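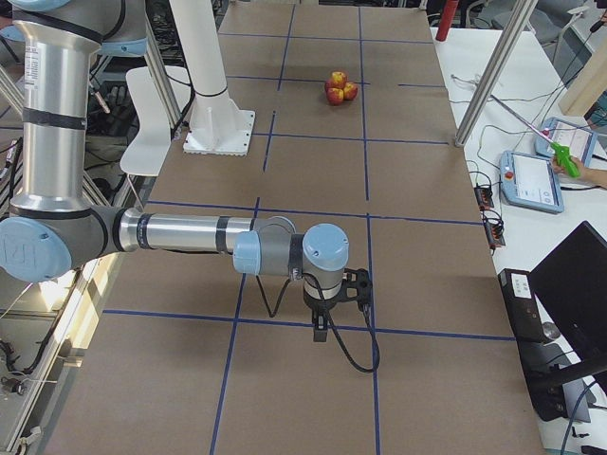
**The Allaser Supper Pass** is back for another winter, and it's the fattest one yet! One little card-backed booklet, six months of eating out in Rurolis, and a voucher for pretty much every kind of evening you could want to have.

If you had last year's, you already know how it works. If you didn't, welcome! Each page is good for one visit to one place. Tear it out when you order (not when the check comes, please – the kitchens need to ring it in first) and the offer comes straight off your bill.

## What's inside

- Roughly 200 vouchers, sorted by neighborhood
- Two-for-one mains, free desserts, free corkage and a handful of full set dinners
- A fold-out map with late kitchens marked in red
- One blank page at the back for notes, after a lot of you wrote all over the cover last time

We're thrilled to have the Trurnerach Hotel on board for the first time. Their voucher gets you a free Sunday-style roast any night they're serving it, as long as one other person at the table pays for a main. The dining room is small and a bit creaky and the gravy is wonderful. Book ahead and mention the pass.

Hafþórsson Bakery has come back too, with cardamom buns again (buy three, get three free) and a new voucher for their fish soup, which they only make once it gets cold out. Go before 2 p.m. because it does run out!

## Picking your places

Sabina Skála puts the list together, and she eats at every single place before it goes in. That takes her most of the summer. This year she dropped a few spots where the offer had so many exclusions it wasn't much of an offer, and added more places with good vegetarian food. There are also 9 bars in the booklet now, all of which serve something more filling than nuts.

## Good to know

**When it's valid:** From the start of November, for six months. Most places take it every day they're open. The ones that don't have a small moon printed next to the name.

**How many people it covers:** Vouchers are for two unless the page says otherwise. You can use two passes at one table for a party of four, and most places will stretch to three passes if you call first.

**Tips:** Please tip on the full amount before the discount.

**Lost passes:** We can't replace a lost booklet, sorry. We can swap one that arrives damaged – just send us a note within a week.

**Gifts:** Tick the gift box at checkout and we'll leave the receipt out and write your message on the inside cover by hand.

## Availability

We printed 1,854 this time and there won't be a second run before spring. Passes ship in a flat envelope that fits through a normal mail slot, or you can pick yours up at the Hafþórsson counter and have a bun while you're there.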